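Small, green and plugged in: the case for the one-job appliance

by Nandini Devadiga

Writing this fast, between two other things, so forgive the shape of it.

Every June, and again every December, somebody publishes the same column. Clear your counters. Own less. One good pan, one good knife, one oven, and everything else goes out to the curb. I have read it so many times I could type it in my sleep. I used to agree with it too. Had the one pan. Had the one knife. Ate cereal for dinner four nights out of 7.

So, the other side. Small appliances that do one job, or one job and a bit. I think they're good. I think the people who sneer at them mostly have big kitchens and somebody else home by six.

My kitchen first, since kitchens explain opinions. We rent the upstairs half of a house on Trestgate. The stove is original to the house and so, I think, is the smell when you light it. Two burners work. The oven takes forever to come up and heats the whole apartment while it's doing it, which in summer is a kind of punishment. Counter space: enough for a cutting board if you move the kettle. Everything else happens on the dark table against the wall, scratched to pieces, and I've stopped minding.

What lives on the table is the green stuff. The pot came first. I'd been through a run of cheap saucepans with handles that went loose in the first month, and I wanted something I could plug in, away from the stove, and sit next to while I worked.

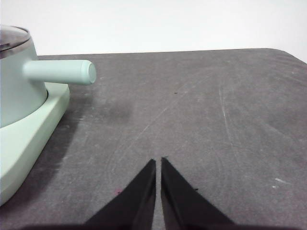

The pot on its base, handle out over the table.

People ask about the handle. It's long, like a proper saucepan handle, and I like that. A lot of countertop pots come with two little ears on the side that you can't grab with one hand, and I nearly always have a phone or a kid's shoe in the other. A long handle means you cook like you already know how to cook. Pick up, tilt, pour. The downside is it sticks out and wants to be bumped, so turn it toward the wall if you have small people around. My mother taught me that on a gas stove and it's still right.

What goes in it: noodles. Dal, a lot of dal. Eggs. Oatmeal when it gets cold. Frozen peas at ten at night with butter and too much pepper. None of this is cuisine. All of it is food I would not otherwise have made, and that is my whole arguement. The test of a kitchen thing is how many meals it gets out of you on the days you have nothing left. By that test my enameled Dutch oven, wedding present, beautiful, weighs as much as a toddler, is a failure. It has made maybe a dozen stews. The pot does that before the middle of the month.

Now the money. I keep a spreadsheet (I know). In the year before the pot we spent 3,182 dollars on takeout and delivery, and I'm not counting birthdays. The year after, it was down by a bit over 1,000. Did a pot do that? Partly. I also got a different shift and stopped coming home at nine. But I know what a tired evening looks like in our place, and I know the difference between walking past a cold stove and walking past a thing on the table where you put water in and turn it on.

Someone will say, a microwave does that. Fine. Get a microwave. We don't have the wall for one and I don't love what it does to rice. Someone else will say, an instant everything-cooker does that plus yogurt. Had one. Varkham, the big one, a gift from my brother. Seven buttons for things I never once made and a lid that took up the whole sink. Gave it to a neighbor who adores it. Good for her! Different people, different tables.

My problem with the machine that does everything is that it makes you decide. Menu, sub-menu, beep. At the end of a day I don't want a choice of programs. I want bread to go in one side of something and come out brown.

So, the sandwich maker. Bought later, same color, because by then I had gone a little soft about the color. I held out a long time on this one. A sandwich maker is the standard joke in those clear-your-counters columns, the thing everyone gets and nobody uses, back of the cupboard with the fondue set. And a frying pan does make a fine grilled cheese, I'm not going to lie to you. But a frying pan needs you standing there. Flip, press, watch it, burn it, scrape it. You shut the lid on a sandwich maker and go find the other shoe.

We use it more than the toaster. Leftover potato curry between two slices, which is how I grew up eating it, done in an iron thing over the flame that burned my aunt's knuckles every single time. Cheese and pickle. Banana and peanut butter for the little one. Last week's roast chicken, mayo, hot sauce. Stale bread is better than fresh in it, so there goes another small sin, the half loaf in the trash on Fridays.

Real complaints, so you don't think I'm selling anything:

Cords. Two appliances, two cords, one outlet I trust. I unplug one to plug in the other. Anything that heats goes straight into the wall at our house, no power strips.

Cleaning. Cheese gets into the hinge area and it stays there. Wipe it while it's barely warm. If you leave it overnight you'll be in there with a toothpick and regret.

Pale colors. They show everything. Turmeric especially. If you cook like I do and you buy a pastel anything, you are signing up for a relationship with a damp cloth.

Junk. This one's serious. Cheap small appliances die and they mostly can't be fixed, and a dead one is a lump of plastic and wire that somebody has to deal with. I had a Jisach kettle that lasted 39 days. I don't have a good answer to that. Buy secondhand if you can stand to, buy slowly, and don't buy the next one until the first one has earned its spot.
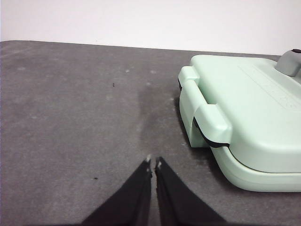
What earns a spot

My rule, for whatever it's worth. It has to live out. If it goes in a cupboard, it's gone, you will not lift it down on a bad evening. So if there's no surface for it, don't buy it, however nice the review was. We have one table. It holds what it holds. When I wanted a blender I had to ask what I'd move, and the answer was nothing, so no blender.

Second part, it has to be used by the person who cooks least. In our house that's my husband, who now makes his own lunch in the sandwich maker and has opinions about it. He uses too much butter. I've let it go.

I'm not saying own more stuff. I own less kitchen stuff now than I did five years ago, if you count the drawer of gadgets I finally emptied. Garlic press, gone. Avocado thing, gone. The spiralizer went to a yard sale and came back unsold and then went again. What stayed was a couple of plug-in things the color of toothpaste, one knife, and the Dutch oven, because it was a wedding present and I'm not a monster.

But the columns that say a bare counter is a sign of a sorted life, no. A bare counter is sometimes just a sign nobody's eating there. I'd rather walk in and see supper half started by the furniture.

Anyway. Dal's on. Write to me about your own ridiculous one-job machines, I want to hear about them, esp. the waffle people.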